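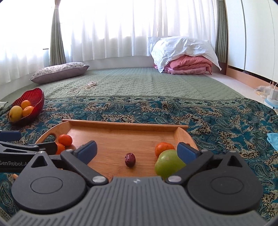

Questions fréquentes : location du kit Bekanent (pince à main + suivi)

Mis à jour le 08/10/2025. On complète au fil des mails, donc pas toujours dans l'ordre.

C'est quoi, au juste, ce que vous louez ?
Une pince à deux doigts qu'on tient à la main, avec sa caméra. Vous faites le geste, ça enregistre, on vous rend des séquences propres pour entraîner votre bras. Pas de bras robot dans la valise. Si vous en cherchez un, voyez avec Zavier, pas avec nous.

Une pince ou deux ?
Au choix. Le kit simple suffit pour prendre et poser. Pour tout ce qui se fait à deux mains (tenir un plateau, ouvrir un sachet), prenez le double. On peut passer du simple au double en cours de location, délai 8 jours.

Faut-il un local spécial ?
Non. Cuisine, chambre, atelier, bureau, tout va. Du tissu à motifs, des rideaux clairs, une fenêtre derrière : gardez-les, un modèle entraîné sur fond blanc ne vaut pas grand chose à la maison. Evitez juste de changer la lumière au milieu d'une série.

Quels objets pour commencer ?
Des fruits, très bien. Tailles différentes, un peu de tout : une mandarine et un jujube ne demandent pas la même ouverture. Posez le petit à part des gros pour les premières prises, sinon les doigts cognent partout. Ensuite seulement on mélange.

Ça abîme les fruits ?
Les patins sont souples. Après, si vous serrez comme une brute... Fruits très mûrs à éviter. Essuyez les patins entre deux séries, chiffon humide, pas d'alcool.

Combien de prises par geste ?
Stepan Bondarchuk, qui relit les séquences chez nous, en demande 830 pour une tâche simple. Moins, on peut traiter quand même mais on ne garantit rien. Notre plus gros lot client à ce jour : 3 279 prises, rangement de vaiselle.

Les doigts doivent-ils être ouverts au départ ?
Oui, grands ouverts, au dessus de l'objet, une seconde sans bouger. Puis on descend. Si l'objet est caché par un doigt au départ, refaites la prise.

Les visages, la vie privée ?
La caméra regarde vers les doigts mais prend aussi le fond de la pièce. Rangez papiers, courrier, photos. Prévenez les gens chez vous. Effacement sur demande, écrire à Lev Yatsenko avec le n° de contrat.

Compatible avec mon bras ?
Export standard, plus un profil pour les bras Brostgate. Autre marque : envoyez la fiche technique avant de signer. Pas après, svp.

Durée de location ?
16 jours minimum. Prolongation possible si la valise n'est pas déja réservée. En avril c'est toujours plein, réservez tôt.

Un doigt a du jeu, je fais quoi ?
Arrêtez la série. Ne resserrez pas les vis vous-même, le calibrage saute. Photo du pivot, mail à Danylo Sydorenko, échange sous 48 h ouvrées.

Et la formation ?
Une visio avec Illia Shevchuk, comprise dans le prix. Prévoyez la pince chargée et deux trois objets sur la table.

Caution ?
Empreinte bancaire, débloquée au retour après controle. Carton d'origine obligatoire.

Ce site utilise des cookies pour mesurer l'audience. Accepter – Refuser – Personnaliser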